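The Offset

The fault was logged in March as a width error on the left gripper. Magdalini Gkikas wrote it up in one line: reads 2 mm open when shut. She set the severity to low and went home.

Julledville had 1,000 demonstrations on the server by then, all recorded by hand for the Kalto arm. A person squeezed a trigger, the jaws moved, and the encoder wrote a number. Later the arm would read the same numbers and do what they said. Ekene Olaniyan ran the replays. At 23 minutes into the evening run, the arm closed on an empty tray, reported that it was holding something, and kept closing until the motor driver tripped.

He reset the driver and ran it again. It tripped again.

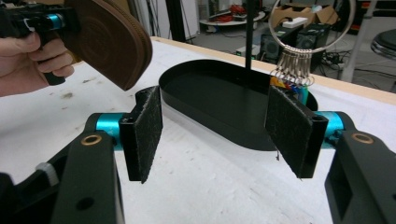
"It believes the number," Ekene said on the phone. "We told it that shut is a little bit open, so it keeps looking for shut."

"How many episodes?" asked Giang Mạch.

"40 that I can prove. I have only checked the ones where the jaws close on nothing."

Giang asked for the arm to be locked out. Ekene said he had already pulled the key, and that the pinch guard had not tripped at any point, although the guard was supposed to trip before the driver did. There was a pause on the line. The guard took its width from the same encoder table.

Magdalini reopened her ticket, changed low to high, and booked the table for a recheck.

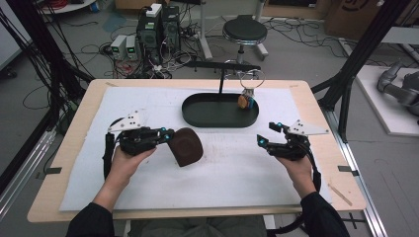 The recheck procedure was two pages and had been written by Vinh Vi, who no longer worked there. Step one was to compare the grippers against each other, one loaded and one empty. Magdalini clamped the brown piece in the left, held the right with its jaws open toward the middle of the table, and called the readings across to Ekene. The right was correct. The left was wrong by the same 2 mm, loaded or empty.

"Constant," Ekene said. "So we can subtract it."

"From the recordings, yes. From the guard, no."

He typed that in as she had said it. Then he asked who had signed off on the guard reading from the table, and she scrolled up through the ticket until she found her own initials.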